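自動化検討会 議事メモ(1月分)
Zutwood 布類仕分けセンター Histthorpe棟 2階打合せ室
開始 13時半、終了 15時過ぎ
出席 仕分け班、畳み班、出荷班、保全、総務、Ibarra(機器側)2名
欠席 夜間班(書面で意見あり、議題5で読み上げ)
記録 出荷班

※急ぎで打ってます。言い回しの違いは各班で直して返信ください。数字の訂正だけは総務あてに。

1. 前回の宿題

・畳み班の作業台の高さ 調整済み。ただし奥の列だけまだ。部品待ち。
・通路のテープ貼り直し 済。
・自動化の説明文書を全員に配る件 未。総務で文面が止まっている。「省人化」という言葉を使うかどうかで二回戻った。今回の議題4とまとめて扱う。
・Okcombe棟の見学報告 口頭のみ。紙は次回。

Okcombe棟の見学について口頭で。向こうは畳みの後ろ、つまり積んで結束するところから機械にした。うちは手前、カゴから一枚取り出すところからやろうとしている。順番が逆なのであまり比べられない、という感想。ただ休憩の取り方が変わった話は参考になった。機械が止まらないので人が交代で抜ける形になり、全員で休む時間が無くなったとのこと。これは畳み班から強い反応あり、議題3で。

2. 手作業の記録どり 進み具合(Ibarraより)

やっていること。畳み班の人が手持ちグリッパーを持って、いつもの取り出し・広げ・置きを行い、その動きを記録する。それを元に腕の側を学習させる。腕そのものはまだ現場に入っていない。据付は早くて春、という言い方は前回と同じ。

今月の実績 記録 82本。うち使えないと判断したもの17本。
使えない理由は主に、途中で声をかけられて手が止まった、布が二枚いっしょに上がった、つかむ前に台に当たった、など。

畳み班から質問。二枚いっしょに上がるのは普段から起きること。それを「使えない」で外してしまうと、機械は二枚取りを知らないまま入ってくるのでは。
Ibarra回答。もっともな指摘。外した分は捨てておらず、別に取ってある。二枚取りからの戻し方だけを別で記録する案を次回までに出す。
畳み班 戻し方は人によってかなり違う。振って落とす人、いったん置く人、反対の手で引く人。どれを正しいとするかは機器側で決めないでほしい。
Ibarra 了解。班で決めてもらう。
→ 宿題 畳み班で戻し方の話し合い。紙一枚でよい。

重さの件。グリッパーを持ったままの作業が続くと手首にくる、との声が複数。現状は一人続けて16分まで、と口約束になっているが守られていない日があった。
保全 口約束だからでは。掲示すべき。
総務 掲示する。時間を計る人も決める。
仕分け班 計るのを本人にやらせないでほしい。夢中になると見ない。
→ 一人16分で交代、計るのは隣の台の人。異議なし。

布の種類の件。今は灰色や紺など濃い色のものが多い。白物は光の加減で縁が見えにくいらしく、後回しになっている。
出荷班 うちの出荷は白物が多い。後回しのままだと、機械が入っても結局人が白物をずっとやることになる。白物のほうが汚れ検品があって疲れる。一番きついところだけ人に残る形は避けたい。
Ibarra 白物も次の月から混ぜる。割合はまだ言えない。
出荷班 割合を言ってほしい。
Ibarra 持ち帰り。
→ 宿題 Ibarra、白物をいつから何割にするか。 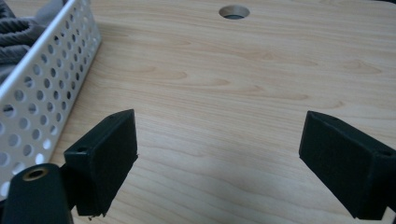

台の件。今の木の天板のままで続けるか、本番と同じ台に替えてから記録をとるか。Ibarraはどちらでも進められるが、後で台を替えると一部とり直しになる可能性あり、とのこと。保全は、本番の台がまだ決まっていないのに替えようがない、と。畳み班は今の天板が使いやすい、布がひっかからない、本番もこれでよいのでは、という意見。
これはけっこう長く話した。結論は出ず。保全が本番台の候補を二つに絞って次回持ってくる。それまでは今の台で続行。

カゴの件。カゴの置き位置を固定するかどうか。
機器側としては固定してほしい。畳み班は、左利きの人がいるので固定されると困る。普段から各自で寄せたり回したりしている。
仕分け班 カゴに詰めるのはこちら。最近「詰め方をそろえて」と畳み班づてに言われたが、正式に聞いていない。誰の指示か。
Ibarra こちらが雑談で言ったのがそのまま伝わったかもしれない。申し訳ない。依頼ではない。
仕分け班 そろえるとなるとこちらの手間が増える。その手間はどこにも載っていない。畳みが早くなったと数字で出ても、手前で人が余計に働いているだけになる。
総務 その通りで、詰め方を変える場合は仕分けの時間も一緒に計る。
→ 詰め方は現行のまま。変える場合はこの会で決めてから。口頭の依頼は受けなくてよい。
→ カゴの位置は左右どちらでも可、記録の時に左右だけ書く。

3. 人の配置と休憩

総務から案の説明。腕が入った後の畳み班の並びについて。
案A 今の列の端に腕を置き、隣の人が見張りも兼ねる。
案B 腕だけ別の列にし、見張り専任を一人置く。専任は時間で交代。

畳み班の意見
・見張り兼務はきつい。自分の畳みの手が止まるたびに枚数が落ちる。落ちた分は誰の成績になるのか。
・専任は専任で、立って見ているだけの時間が長いと眠くなる。
・案Bで、専任の人が検品を少しやるのはどうか。
保全の意見
・どちらでもよいが、止まった時に触ってよい範囲を先に決めること。止まった布を引っぱって指を挟む、が一番こわい。
・非常停止は両側に要る。案Aだと片側が壁になる。
出荷班の意見
・案Bは通路をふさぐ。台車が一台ぶん通れなくなる時間帯が出る。図面に台車を描いてほしい。今の図面は人も台車も描いてない。

枚数の目標について。
今の個人目標は据え置きか、と質問あり。総務は、試験期間中は据え置き、その後は未定と回答。
畳み班 未定が一番困る。機械に合わせて人の目標も上がるという噂がすでに出ている。噂のほうが早い。
総務 試験期間中の据え置きは書面にする。その後についても、上げる場合は事前にこの会にかける、と書けるか上に確認する。
→ 宿題 総務。書面は次回を待たず今月中。

記録どりに出た人の枚数の扱い。
記録どりの間は枚数がどうしても落ちる。先月はその人の平均がそのまま下がって出た。本人から申し出があって分かった。
総務 把握していなかった。記録どりの時間は分母から抜く。先月分もさかのぼって直す。
畳み班 申し出た人が気まずい思いをしないように。名前は出さないでほしい。
→ 了。

休憩
Okcombe棟の話を受けて。畳み班は一斉休憩を残したい、と全員一致に近い。
理由として出たもの。話す時間がそこしかない。新しい人が質問できるのもそこ。交代制だと食堂の電子レンジが空くのは良いという意見も一つ。
Ibarra 腕は止めても差し支えない。止めて再開するのに時間はそれほどかからない。機械側の都合で一斉休憩をやめる必要はない。
出荷班 では向こうはなぜやめたのか。
Ibarra 運用の判断なので答えられない。
→ 当面、一斉休憩は維持。腕も休憩中は停止。次回、再開にかかる時間をIbarraが計って出す。

4. アンケートと説明文書

先月とったアンケート、回収 57枚。夜間班の分が少ない。用紙が届いたのが遅かったとのこと。
中身は総務がざっと読んだだけ。多かったのは次のような内容。
・自分の仕事が残るのか
・残るとしてどこに回されるのか
・時給が変わるのか
・記録どりは断れるのか
・手元を撮られるのが落ち着かない
・重いものを運ぶほうを先に機械にしてほしい
最後のものは仕分け班から特に多い。カゴの上げ下ろしで腰を痛めた人が去年も出ている。

仕分け班 畳みは座ってもできる仕事。腰を痛めた人が回ってくる場所でもある。そこを先に機械にすると、その人たちの行き先が無くなる。運びを先に、というのは前から言っている。
総務 運びの自動化は床の段差と昇降機の関係で費用が合わなかった、と聞いている。
仕分け班 その検討の紙を見たい。聞いているだけでは納得できない。
総務 出せる範囲で出す。
保全 段差は二か所。スロープだけなら保全でできるかもしれない。台車が軽くなるだけでも違う。
→ 宿題 総務、運びの検討資料。保全、スロープの見積り。機械の話とは切り離して進めてよい。

記録どりを断れるか
総務 断れる。理由も不要。
畳み班 それが伝わっていない。班長に頼まれると断りにくい。
→ 希望者の名簿を作り、そこからだけ頼む。名簿からはいつでも抜けられる。説明文書の一番上に書く。

手元の撮影について
映るのは手元と台が中心だが、向きによっては隣の人の腕や服が入ることもある。音はとっていない(Ibarra)。
夜間班の書面でも同じ質問があった。保存の期間、見る人の範囲、勤務評価に使うか。
総務 評価には使わない。これも書面に入れる。
Ibarra 保存期間は契約の別紙に書いてあるが、現場の人が読める文にはなっていない。書き直して総務に渡す。
畳み班 手に名札や指輪がある人もいる。外したほうがよいか。
Ibarra どちらでもよい。外さなくて困ることはない。
→ 隣の台にも一声かけてから始める。嫌なら隣の人がずれるのではなく記録どりの側がずれる。

説明文書の言葉
「省人化」は使わない。使うと決めたわけでもないのに文面にだけ残っていた。
「協働」もやめてほしいとの意見。何を指すのか分からない。
「取り出し作業の一部を機械で行う試験」くらいでよいのでは、で一致。
長さは一枚。字は大きく。やさしい日本語版も作る。
→ 総務で作り直し、配る前に各班一人ずつ読む。

5. 夜間班からの書面(読み上げ)

要約のみ。原文は掲示板に貼る。
・説明がいつも昼の後回しになる。昼に決まったことを夜に貼り紙で知る。
・夜は人が少ない。腕が止まった時に保全がいない。誰が呼ばれるのか。
・記録どりは昼だけで、夜のやり方は入っていない。夜は照明の位置も台の並びも違う。
・夜勤手当のある仕事が機械に替わると、収入に直接ひびく人がいる。
・反対ではない。指先が荒れる時期は取り出しがつらいので、そこは助かる。

保全 夜の呼び出しは当番を組むしかない。今の人数だと無理。試験は昼だけにしてほしい。
総務 試験は昼のみで考えている。夜に入れるかどうかは試験後。
Ibarra 夜の照明での記録は少しでもほしい。ただ無理は言わない。
出荷班 夜間班が出られる時間に一回会をやるべき。毎回欠席扱いはおかしい。
→ 次々回は夜間班の始業前に合わせて開く。時間は総務が夜間班と直接調整。昼の班は出られる人だけでよい。
→ 手当の件は会の範囲を超えるが、意見として上にあげる。あげた結果もこの会で報告。

6. 研修

腕が入る前に誰が何を覚えるか。
Ibarraの案は半日の講習を一回。内容は起動、停止、詰まりの取り除き、拭き掃除。
畳み班 半日は長いより短いほうが心配。一回で覚えられない。終わってから聞ける相手がほしい。
保全 最初のひと月はIbarraの人が居てほしい。
Ibarra 常駐は難しい。週に何回か来る形なら。
総務 講習は勤務時間内、時給あり。これは確定。
講習を受けた人に手当がつくか、との質問。未定。総務が持ち帰り。
機械を見る役が新しくできるなら、外から採らずに中の人を先に、という要望が仕分け班・畳み班の両方から。総務は、その方向で話はしていると回答。方向ではなく約束がほしい、との声あり。この件は次回もう一度。

7. その他

・記録どりの台の横に私物を置く場所がない。棚を一つ出す(保全)。
・グリッパーの充電器が給湯室のコンセントを使っている。ポットが使えない。別のところへ移す。Ibarra、今日中に。
・打合せ室の暖房がきかない。前回も出た。保全、見る。
・作業台の配線穴に糸くずがたまる。掃除当番の表に追加。
・この会の名前「自動化検討会」でよいか。もう始まっているのに検討というのは、との声。変えるかどうかは保留、案がある人は掲示板へ。

宿題まとめ(抜けがあれば教えてくださ)
畳み班 二枚取りの戻し方、一枚で
Ibarra 白物の時期と割合/再開時間の計測/二枚取りの記録案/保存期間の書き直し/充電器
保全 本番台の候補二つ/スロープ見積り/棚/暖房
総務 目標据え置きの書面(今月中)/記録どり時間を分母から抜く、先月分も/運びの検討資料/説明文書/16分交代の掲示/夜間班と時間調整/希望者名簿/講習手当の確認
出荷班 台車の寸法を総務へ、図面に入れてもらう
仕分け班 今の詰め方の所要時間を一度計っておく(変える場合の比較用)

次回 来月、同じ部屋、13時半から。資料は前日の昼までに。当日配りは読めないのでやめてください、と前回も書きましたが今回も当日でした。

追記 議題3の案A・案Bの図、配布分は左右が逆に印刷されてます。壁があるのは入口から見て右。差し替えは総務の棚に置いてあるので各班取りにきてくだい。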